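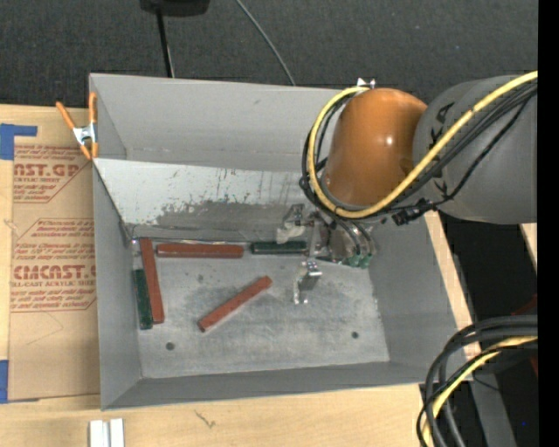
"It wants 2,000," said Tudor Moldovan, and he put the kettle on as though that settled the matter.

"It doesn't want anything," said Rodica. "You want 2,000."

"The model does."

She had been at Jevau since the beginning of June and had already heard a good deal about what the model wanted. It wanted variety. It wanted clean starts. In her second week it had wanted the blinds down, and they had all worked in the gloom until Irina Furtună walked into a stool. Rodica had spent twenty-six years in the packing hall at Ardeleanu, where machines broke down or didn't, and she had never been told that one of them was hungry.

The job was simple to describe. You stood at the bench with the handset, you took the arm down into the grey bin, you closed the fingers on one of the blocks, red or green, and you lifted it. Then you put it down somewhere else in the bin and pressed the left pedal if the go had been a good one and the right pedal if it hadn't. Good ones were kept. Bad ones were kept too, in another place, and she had never found out what for.

"How many have we got?" she asked.

"Good ones? 300 by tonight, if you get a move on."

She took her tea to the bench.

Aurel Jitaru was on the stool beside it with the log open on his knees. He was twenty-four and believed in the thing entirely, which she found restful in small amounts. He had told her once that when it had seen enough examples it would pick up anything. A spoon? she had asked. Yes. A wet spoon? He had said that was a very interesting case.

"Ready?" said Aurel.

"Which one?"

"Whichever you like. It's better if you don't think about it."

She did think about it. She always went for the block lying on its own, the one with room on both sides for the fingers. So did Aurel, and so did Tudor when he took a turn to show them how quickly it could be done. The ones pressed up against the wall they left until last, and when there was nothing else to go for, somebody generally tipped the blocks out and scattered them again.

She brought the arm down, closed, lifted, moved across, let go. Left pedal.

"Lovely," said Aurel.

"Does it know I picked the easy one?"

"It knows you picked one."

"But if we only ever pick the easy ones, it'll think they're all easy."

Aurel looked at the log. "I think it generalises," he said.

"Has it done that yet?"

"It hasn't been trained on this lot yet."

"So no."

"So we don't know," said Aurel, a little stiffly, and wrote down the time.

At eleven Lurdes Bragança came over from Dratix, who were paying. She was a tall woman with a cold, and Tudor followed her about the room with a box of tissues. She asked sensible questions. How long did each go take? Who decided what was good? Tudor said the operator decided, and that they had very experienced operators, and Rodica, who had been doing it for three weeks, kept her eyes on the bin.

"And this will work on our parts?" said Lurdes. "Ours aren't blocks."

"The blocks are a first step," said Tudor.

"Ours are more of a bracket."

"It learns the idea of picking," said Tudor. "Once it has the idea, the shape is neither here nor there."

Rodica coughed.

"Did you want to say something?" Lurdes asked her.

She hadn't meant to. "I'd like to do some of the ones by the wall," she said. "We don't do many of those."

"We'll come to those," said Tudor.

"Why don't you do many?"

"They're harder. You miss. Then it's the right pedal, and the right pedal doesn't go towards the number."

Lurdes blew her nose and thought about this. "At our place they all end up by the wall," she said. "They slide. That's why we rang you."

Tudor said it was exactly the sort of feedback he had hoped for. Then he took her to lunch, and the box of tissues went with them.

Rodica put her cup on the floor where the cables wouldn't catch it. "Right," she said. "Wall."

"We'll never make 300," said Aurel.

"Write down what we do make."

The first go she came in too steep and the fingers scraped along the side. Right pedal. The second, she got hold of one end and the block swung round and dropped. Right pedal. Aurel winced at each of these as if it were costing him money. On the third she tried something she used to do at Ardeleanu with cartons jammed in a chute, when you didn't try to lift at all. She closed the fingers, set the tips against the block and nudged it, just a little, away from the wall. Then she opened them and picked it up.

"You can't do that," said Aurel. "That's two things."

"It worked."

"It's a pick and a push. There isn't a pedal for it."

They both looked down at the pedals.

"What would the model make of it?" she asked, because she was curious to hear him say.

He opened his mouth and shut it again. He was an honest boy. "I haven't the faintest idea," he said.

She pressed the left one. He wrote *nudged first* in the margin, in very small letters, and the time beside it. Then he reached in, slid the block back against the wall and took his hand away.

By five o'clock the screen said 199. Tudor came and stood in front of it with his coat on.

"What happened?" he said.

"We had a slow afternoon," said Rodica, and went to rinse her cup.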